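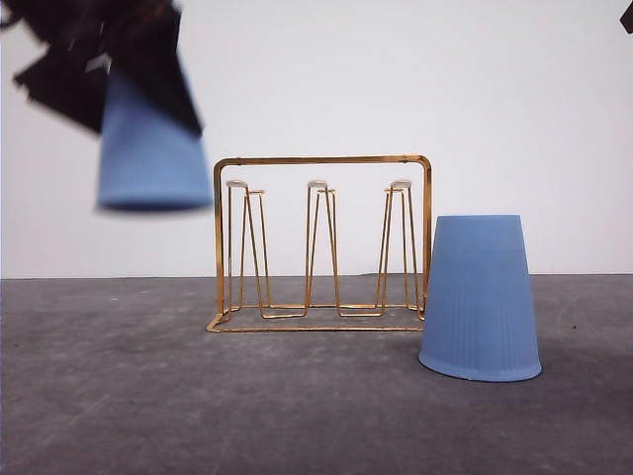
About Us

Welcome to Osov Robotics School, and thank you for stopping by! We teach robotics and automation to teenagers, to grown-ups who are changing trades, and to quite a few retired folks who just like to know how things work. We have been at it long enough to have outgrown one building already (the old one, over on Malar Street, is a bakery now, and we still go there for the rolls), and these days you will find us on the second floor of the Van der Merwe Building, up the wide stairs and to the left.

The school was started by Darnell Marchetti, who spent the first half of his working life keeping packing lines running and the second half explaining to people how he did it. He began with an evening class of 2 students and a secondhand arm that needed its elbow joint replaced before anybody could learn a thing from it. Replacing the joint ended up being the first lesson, and a version of that lesson is still in our beginner course, because Darnell likes people to have the covers off a machine before they start typing commands into it.

Our Open House

If you have heard of us at all, chances are you came to an open house, or your neighbor did. We hold them in January and again in June, and last January we signed in 133 visitors, our biggest crowd so far, which made for a very warm room and a long line at the coffee urn. Doors open at 10 in the morning and the last demonstration starts at 3:30.

The demonstration people ask about afterward is nearly always the cup rack. It is a plain kitchen thing, a gold-colored wire rack with three upright pegs, and the arm's job is to pick up light blue plastic cups and put them on the pegs upside down. Put like that it doesn't sound like much of a show! But stand next to it for a while and you start to see how much has to go right. The gripper has to close firmly enough to hold a smooth cup and gently enough to leave its shape alone, and the cup has to come down straight over a thin peg. We have watched whole families go quiet while the arm makes its approach, and then groan together when a rim catches.

Our students run the table themselves. They set the cups out, start the arm, and answer questions, and they are very good at saying "I don't know, let's find out." Visitors are welcome to move a cup a few inches between runs and see what the arm makes of it. Small children tend to be the best at this, as they put cups in places none of us would have thought of. We ask everyone to stay behind the yellow tape while the arm is moving, and to let the student at the table do the starting and stopping.

Classes and the Workshop

Our beginner course, which we call Umon, meets for 50 hours over one term. You don't need any background in programming, and we have all the tools you will use. Students who finish it can go on to the workshop group, where people work on projects of their own choosing and help each other out of trouble. The workshop takes up 2,095 square feet, with good north windows and a freight elevator that is usually in a better mood in the afternoon.

Visiting

Families, school groups and plain curious people are welcome outside of open house too, as long as you call the office first so that we can have a student on hand to show you around. Parking is behind the building, and the side entrance has a ramp and leads straight to the elevator. Come with questions, wear shoes you can stand in, and ask for Darnell if you would like to hear the story of the elbow joint, which he will be happy to tell you at some length.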